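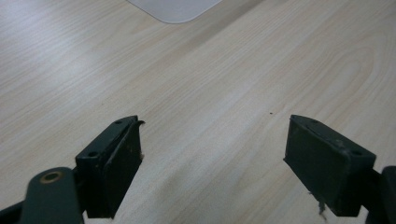

3. Materials and Methods

3.1 Table surfaces and how people judge them

Earlier work on furniture wear mostly looks at scratches. Depth, length, number per unit area. Fine for the lab, less useful for someone deciding whether to keep a table or throw it out. We wanted the second thing: what do owners see when they look at an old top, and at what point do they call it worn?

Light wood was picked for the whole study. Dark tops show dust and hide stains, light tops do the opposite, and mixing the two would have needed a much larger sample than we could pay for. Grain direction was written down but not controlled. A pale top with streaky grain running diagonally (Figure 1) is typical of what people own in this region, and the looping figure toward one side is common too. Raters in the pilot kept stopping at such loops, so we kept a separate column for them.

Figure 1. Pale wooden tabletop with fine streaky grain; curved figure is sharper at the upper right.

3.2 Sample

Households were reached through two secondhand furniture shops, one in Maloren and one in Brumness. Both shops put a card in with every delivery. 400 cards went out, 100 households sent back a usable form. The return rate is low for a mail study but we had no money for reminders. Brumness answered better than Maloren, reason unknown, possibly the shop there just wrote the address more clearly.

Households with glass, stone or painted tops were dropped before any rating was done. So were tables kept outdoors. Tables used only for storage stayed in, which one reviewer of an earlier draft did not like. We left them in becuase owners do judge them, and often harshly.

3.3 Rating form

One page, 16 items. Each item asks for a mark on a line from "like new" to "worn out". The items cover color change, rings from cups, dents, rough patches, edges, and a general impression at the end. The general impression was put last on purpose – when it came first in the pilot, people made all the other answers agree with it.

Wording was kept plain. "Patina" was tried and removed, half the pilot group took it to mean dirt. "Ring" was kept, everyone understood ring.

Owners filled in the form twice, once in daylight and once under their normal evening lamp. The order was left to them. We asked them to note which came first and most did. Daylight coming in from one side washes out part of a pale surface and makes faint marks hard to find, while a low lamp brings them up again. That difference was one of the things we wanted to measure, so no standard light was supplied.

3.4 Cleaning before rating

Dry cloth only. No oil, no wax, no spray for 2 days before the first rating. A few owners wrote in the margin that they had oiled the table in the same week, these forms were kept but flagged (see the Zariņš scale notes in the appendix for how flagged forms are weighted).

3.5 Scoring

Marks were measured by ruler and entered by hand. Entry was done over again in full by a second person, and where the two differed the paper form was pulled and read again. Most differences were slips of one digit. Scores were then put on the Conevel wear index, which runs from zero up and has no fixed top. We did not rescale it. Comparing with older papers is hard enough allready.

Blank items were left blank, not filled with averages. A form with more than two blanks was counted as not usable and is not among the forms reported above.

3.6 Limits

Owners rated their own tables. A person who has eaten at a top for years does not see it the way a buyer does, and we have no buyer ratings to set against theirs. Collection ended in June, so the dark months are thin in the data, and evening lamp ratings from that part of the year could well look different. Age of the table was asked for but the answers were mostly guesses ("old", "my aunt's", "before the move") and age is not used in the analysis in Section 4.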